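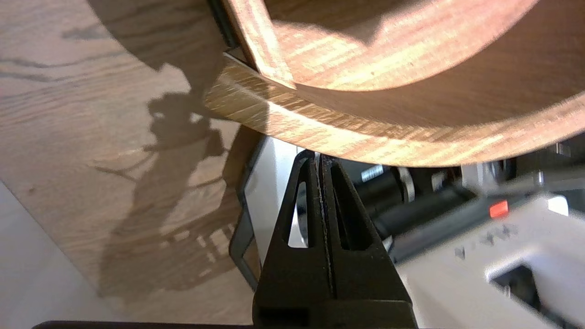

The Plular cell is a single-arm robotic handling installation operated by Stinora, a service automation company, for the fetching and returning of small household articles. It is one of 28 cells of the same pattern and serves as the reference for the Tindall maintenance manual, first compiled by Cayetano Gallardo.

Setup

The arm ends in a two-finger gripper. Each finger is black, tapers toward its tip and has a long slot cut through it. A small camera at the wrist looks outward along the fingers, so that the closed fingertips remain in view at all times. Their position in the camera view is recorded when the cell is commissioned and becomes the reference for all later checks.

Furniture is treated as part of the cell. Curved edges and open drawers receive particular attention — the controller, supplied by Briraron, plans its paths around surfaces stored during setup, and a table moved by hand must be surveyed again.
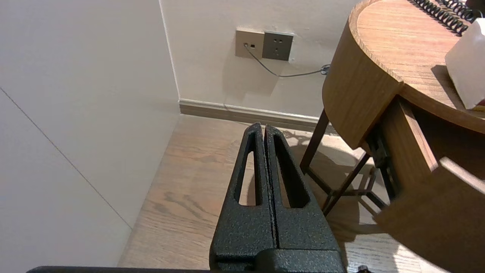 Cables and cords within reach of the arm are entered in the survey as keep-out zones, together with wall sockets and table legs. Strong sunlight is also noted, as the shadow of the arm can affect the detection of edges.

Maintenance

The fingers are wiped and their fastenings checked after every 200 operating hours. Fingers are replaced as a pair, and the closing position is then recorded again. A full recalibration of the wrist camera requires up to 29 minutes, during which the arm is held at reduced speed.

Faults are entered in a common log. The edition of August lists 488 entries, most of them concerning camera alignment. Repairs to the wrist joint are carried out at the Stinora workshop.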